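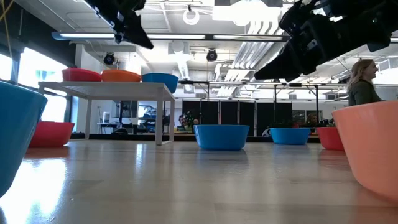 Zemach opens its floor to bowl-stacking lessons

2021-04-02 - Visitors to Zemach can now try guiding a pair of robot arms by remote control, and we're so pleased to finally share the news! Léonie Perrin and her crew have been at it since February, patiently showing the arms how to sort coloured bowls, one careful try after another. Sessions run for almost 13 minutes each - a favourite with school groups already - and Mounir Salem is taking bookings at the front desk.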